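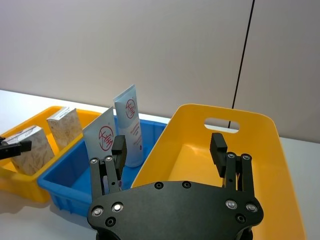 How to get ready for a septic pump-out (and not pay extra for it)

Got the truck coming Wednesday? Read this first. Most of the extra charges on a pumping bill are for stuff you can do yourself the day before with a shovel.

What you need

Shovel, a long screwdriver or a thin steel probe, tape measure, gloves, a couple of marker flags. Garden hose that reaches. The old paperwork if you have it. That's all.

Step 1. Find the tank

Check the paperwork. The county health office usually has a sketch on file, call and ask, they'll often email it the same day. No sketch? Go in the basement or crawl space and find where the big drain pipe leaves the house. Go outside to the same spot. Walk straight out from the wall, pushing the probe in gently every couple of feet. Gently. You are feeling for something flat and hard, not trying to punch thru a plastic lid.

Ours was 20 feet from the back wall, under a flower bed. Of course.

Before you dig anything deeper than a few inches get the utility lines marked. It's free in most places but takes a few days, so do it early in the week before.

Step 2. Uncover the lids

Older tanks may have one big lid in the middle. Newer ones mostly have two, inlet and outlet. Uncover both. The driver needs to see the outlet baffle too, and if only one side is open you might get a half job.

Dig wide enough to get a pry bar in all the way around. Pile the dirt on a tarp — saves the grass. Leave the lids ON. Don't open them, don't lean over them, don't let kids or the dog near. Gas in there can knock you out before you smell a thing. If a lid is cracked or feels soft, stay off it and tell the company when you call.

Step 3. Clear a path for the truck

These trucks are heavy. Keep them on the driveway or gravel, never over the tank or the drain field. Measure from where the truck can park to the lids and give them that number on the phone. A lot of outfits charge for extra hose past a certain length, ask what theirs is.

Move cars. Unlock the gate. Tie back low branches. 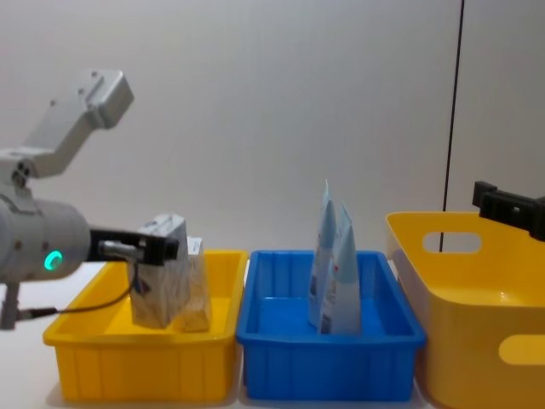
White arm over a yellow tray, small box in the gripper.

Step 4. Go easy on water

Morning of, no laundry, no dishwasher, no long showers. Don't pump extra water in to "loosen things up" either. The driver wants to see the normal level when the lid comes off. High level means something, low level means something, and you've hidden it if you ran three loads of wash at 8.

Step 5. While they're there

Stand upwind and ask questions. The ones I'd ask:

How thick was the sludge?
Are both baffles in one piece?
Is there an outlet filter, and did you rinse it?
Did any water run back in from the field while you were pumping?

That last one matters. Water running back from the drain field usualy means the field is full, and pumping alone won't fix that.

Write the answers down. Date too.

Step 6. After

Make sure both lids are back on tight before the truck leaves. Now measure from two corners of the house to each lid and draw it on paper. Tape it inside the electric panel door. Next time there's no probing.

Better yet, add risers while the hole is open. They bring the lids up to grade so you never dig again. Nearly 20 minutes of work per lid if the tank top is clean and level, longer if it isn't. Use butyl rope under the ring and screw the cover down.

No additives needed afterward, the bacteria come back on their own.

How often

Depends on tank size and how many people. Every 3 to 5 years is the usual range. Garbage disposal in the kitchen? Go sooner.

Next page: clearing brush off a drain field without wrecking it.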